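Setting the Bench Before the Robot Moves

Small manipulation cells rarely get the attention that guarding and emergency stops receive on a factory line. The arms are light, the payloads are lighter, and the parts may be nothing more than printed blocks. Even so, a cell that is set up differently each morning produces results that can't be compared with those from the day before.

Derico, which runs benchtop pick-and-place trials for outside clients, put its practice in writing in December. The document, known in the company as the Tralutby rules, runs to seven pages and covers fixtures, workpieces, clearances and records. Magdy Bouazza wrote the first draft after reviewing 886 trial logs and finding that many gave no position for the work surface.

"A log that says the pick failed is of little use if we don't know where the board was," Bouazza says.

The fixture section is the longest. A work surface must be located against hard points on the table, and tape or clamps alone are not accepted. Any change of surface means the height offset is measured again before the program runs. Parts in a set should be close in size, so that a change of shape is tested apart from a change of scale.

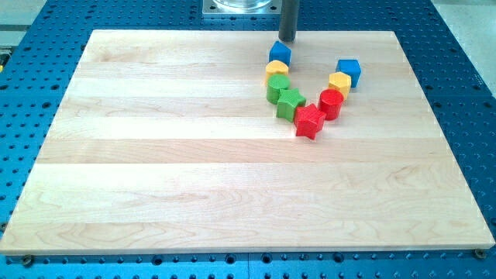 Eight ridged blocks in four colors on a maple board, with the gripper rod just above the surface.

Clearance is treated separately. Approach moves stop 80 mm over the tallest part, and the final descent is made at reduced speed — 150 mm per second is the upper limit. Operators may go lower without approval. Going higher requires a signed entry in the cell log.

Adhiambo Mosoti, who audits cells for Loltow, considers the speed limit conservative but has no objection to it. Her concern is with records. The rules ask for a still picture of the starting layout and a written list of part shapes, and she would add the revision number of the part files. Two prints of the same star can differ enough at the points to affect a grasp.

Bouazza has accepted that change for the next revision. A proposal to fix the lighting level is still open.

Related
Jalali updates its gripper inspection checklist
Reduced-speed modes: what the cell log should show
Measuring height offset on perforated tables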